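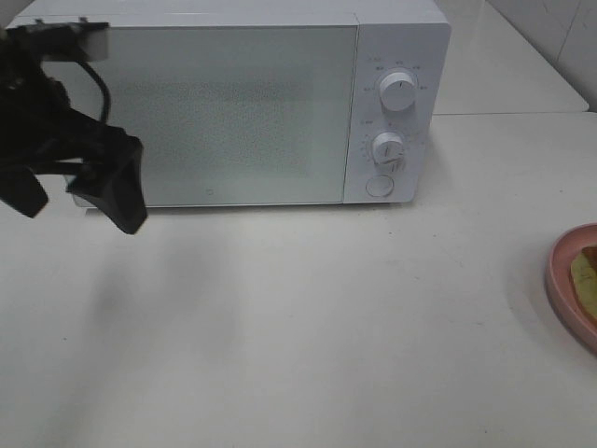

Zurndale, November

Unit 4. Budgeting a kitchen task cell

Price the cell by task. A microwave with two dials and a door-release button needs one arm and one parallel gripper. Enter the oven as a consumable.

Split of the Stevside budget, in percent:
Arm and gripper 70
Cameras, mounts, cabling 17
Spares 13

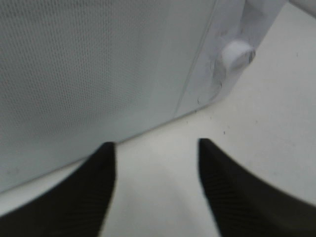 Is the wrist camera quoted with the arm?
Get it as a separate line, with its bracket and cable.

Order fingers in pairs. Lead time from Skernis is 40 days. Send draft sheets to Kusum Pal by Saturday.
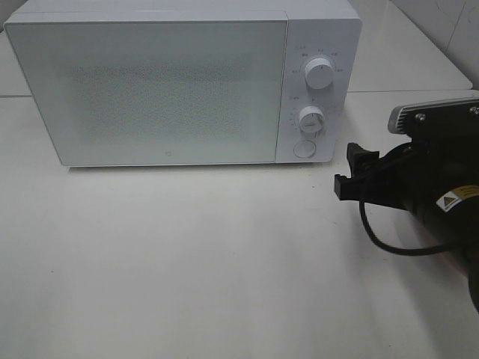 Fig. 3. Arm and gripper beside the oven, fixed camera.

Reading: Chowdhury, section on spares.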